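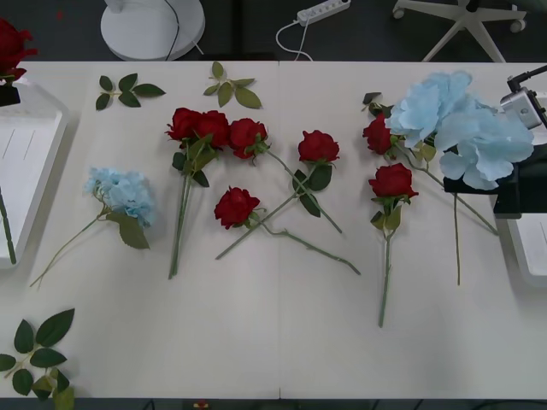 **Figure 6.1** The stem-sorting bench at Sallbridge. Several of the rose stems lie crossed, and the gripper is at the large blue hydrangea on the right.

# Chapter 6: Faults in Handling Tangled and Flexible Items

## 6.1 Introduction

The faults studied in Chapter 5 were faults of the machine: a worn bearing, a loose encoder coupling, a drive that lost its reference after a power dip. Each could be found by testing the arm with nothing in its grip. The faults in this chapter cannot. They arise between the gripper and the item it handles, and they often leave no trace once the item has been taken away.

Artificial flowers make a useful case. A stem is long, light and springy. Its mass is unevenly spread, with most of it at the bloom. Leaves project at angles that differ from one stem to the next, and they hook on neighbouring stems. When two stems cross, a lift applied to the lower one is also applied, in part, to the upper one. The controller has been told to move one item and is moving two.

The chapter is built on a single incident at the Sallbridge bench, referred to throughout as the June stoppage. The task at the bench was to pick single stems from a mixed layout and place them in a tray. The control software was Closo, and the cell was wired and commissioned by Jikbridge. The incident record was prepared by Virgilio Macaraeg and reviewed by Paraskevi Ververidis. Extracts are given in Section 6.4.

## 6.2 Outline of the June stoppage

The arm was running unattended at reduced speed. It closed on a rose stem which lay under a second stem and began a vertical lift. The upper stem came up with it, turned about the crossing point and caught the loose cabling at the wrist. The arm then began its transfer move. The caught stem drew the camera cable tight and pulled the connector partly out of its socket.

The camera did not fail outright. It went on sending its last good picture, and the software accepted that picture as current. The arm completed 11 further cycles on stale data. In 3 of these the fingers closed on the table surface, and in one the wrist struck the raised edge of a tray. The force limit tripped at the tray and the arm stopped.

Nobody was hurt. Damage was limited to one connector, one set of finger pads and a cracked tray. The stoppage was nevertheless classed as a safety event, for the reason set out in Section 6.3.

## 6.3 Primary and secondary faults

A **primary fault** is the first departure from intended behaviour. In the June stoppage it was the lifting of two stems in place of one. Primary faults of this kind are common with flexible goods. The bench log held 3,956 picks before the stoppage, and double lifts appear in it repeatedly, in most cases with no result worse than a dropped stem.

A **secondary fault** is a fault caused by the first, or hidden until the first occurs. Two were present here:

1. The wrist cabling was free to snag. It had been secured at the forearm but not between the last joint and the camera.
2. The software did not check the age of the picture. A frozen picture and a still table look the same unless the time stamp is read.

The second of these made the stoppage a safety event. An arm which moves on old data will also move if a hand has been placed on the table in the meantime. The force limit would have acted only after contact. Under the site rules, a force limit may back up a sensing function but may not stand in for it.

## 6.4 Extracts from the incident record

> Connector at camera found displaced, latch not engaged. Cable jacket marked 6 cm from the plug. No break in conductors.

> Time stamp unchanged across all cycles after the snag. No warning raised. The operator display showed the camera as connected.

> Finger force during the double lift was within limits. Added load from the second stem was too small to separate from normal variation.

The last extract should be read with care. It is tempting to propose a lower load threshold as the remedy. Section 6.6 shows that for stems of this weight the threshold would have to be set below the noise of the sensor, and the arm would then stop on sound picks.

## 6.5 Scope of the chapter

Sections 6.6 and 6.7 deal with detecting a double lift, first by load and then by a second look at the item after a short raise. Section 6.8 covers cable routing at the wrist, including the Sikora sleeve fitted after the incident. Section 6.9 sets out the time-stamp check and the choice of a maximum picture age. Section 6.10 treats the order in which items are picked, and gives a method for finding the uppermost stem in a crossed group.

The reader should be familiar with the stop categories in Chapter 2 and with the fault tree symbols in Chapter 4. Lengths are in centimetres and forces in newtons unless stated otherwise.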